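Tower notebook, October 2021

Got the Dell tower open and on its side on the slotted table, and what a nice case this is to work in! I had forgotten how much thought went into these. Anything blue is meant to be touched, so you can find your way around without the manual: tabs at the expansion slots, clips on the drive caddies, a release at the end of the power supply. I wish our Orero cases had copied that.

Asset tag is 464 on the Cestwood list. The drive bays are my favorite part. Squeeze the clips, tilt the caddy a little and up it comes, disk and all, no screwdriver (the Drisico box took me most of a morning and two bent screws, see November last year).

Things to remember:
- socket lever stays up until the processor goes back in, so keep sleeves and cables well away from the pins
- processor lives on the gray fixture plate, not in a pocket
- bag for small screws is marked 933
- check the drive label against sheet 2604 before it goes on the shelf

Still want to try the tray layout Říha sent over. Their posts are spaced wider, and I think a caddy would stand up between them by itself, which would be great.

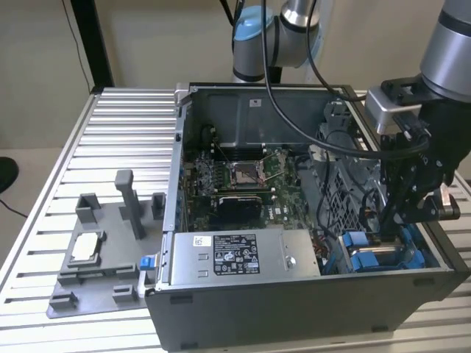
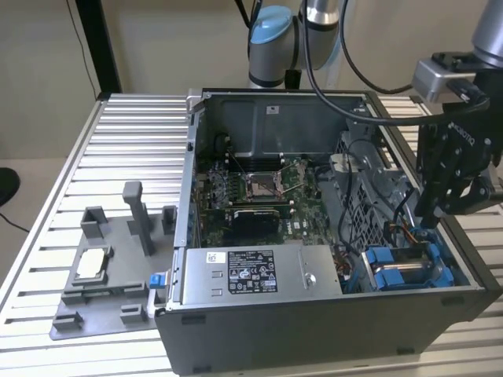
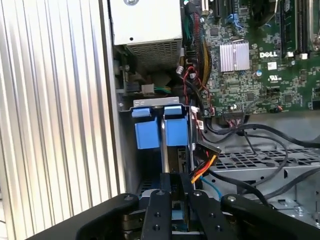
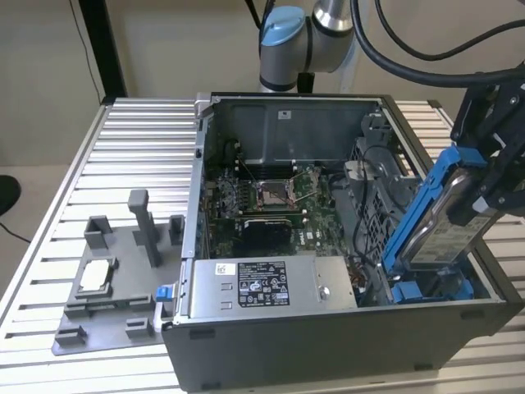 Cestwood Hardware Reuse Workshop | Bench Notebook

The blue caddy with the 3.5-inch drive is in the last one. Lovely bright plastic, and so easy to spot when the rest of the case is gray and black.

Next up is the wiring by the bays. I'd like a proper sketch of which plug goes where before any of it gets pulled, and then a fresh label for the shelf. If the sketch comes out well I'll copy it for the Orero binder too. Budget for new screw bags is 100, so go ahead and order the good ones!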